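Contact thresholds and the grasp planner, part two

The October post ended with the planner producing sensible approach poses and the controller ignoring about half of what it was told. Since then I have replaced the velocity interface with a small impedance layer, which I am calling Plikar until I think of something better. Planning still runs in Fluseck. The two talk over a shared memory ring buffer, and the planner only writes to it when it has a complete segment.

The task is desktop memory: find the slot, find the latch at its end, get a fingertip near it, push. Finding the slot is the easy part. Slots are long, straight and high contrast, and a line fit on the edge image gives an orientation that is stable between frames. The latch is small and often half hidden by the finger that is supposed to press it. My first version re-estimated the latch position on every frame, and the estimate walked up the finger as soon as the two overlapped.

The fix was to stop trusting the detector at close range. Once the projected fingertip is within 60 pixels of the latch estimate, the estimate is frozen in the board frame and only the board pose keeps updating. The board has mounting holes, slot ends and screw heads to track, so it survives a fair amount of occlusion.

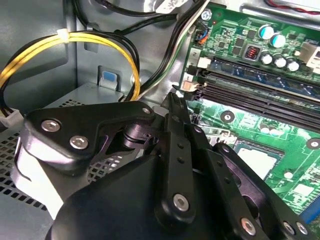 Filed under: Perception, Control

Two slots side by side, one with a blue module in it and one black and empty, are a decent test of the association step. The printed "1" and "2" next to them are legible at this range, but I don't read them. Slots are ordered by position in the board frame, and the detector reports occupied or empty for each. I tried text recognition for one evening and removed it.

Cables are a separate problem. The yellow and black power wires beside the board are thin, curved and badly served by the voxel map, which either misses them or inflates them into a wall. At the moment I mask anything cable-like in the color image and give it a soft cost. The planner will go near a cable if the alternative is a joint limit. The perforated floor panel also produced false corners until I added a periodicity check, and I am not proud of the code for that.

On the control side, stiffness along the push axis drops when the tip enters the freeze radius. Contact is declared when the filtered force residual stays over threshold for 3 consecutive cycles. With 2 it triggered on friction in the linkage. The logged delay from first residual to declared contact is roughly 29 ms, most of it in the filter.

Still open:

- The freeze logic has no way out. If the first estimate is bad, the arm pushes on the wrong spot until the force limit stops it.
- Finger masks come from the kinematic model and ignore screw heads.
- Cerkari, the log viewer, drops its time axis when a bag contains a clock reset.
- The Erdős branch (random graph sampling for approach poses) is merged but off by default. It finds more paths and takes too long to do it.

I'll deal with the freeze logic first, probably with a retreat and a second look from a different wrist angle. The retreat segment already exists in the planner and needs a trigger.

Contact: use the form on the About page | © 2020 | Back to top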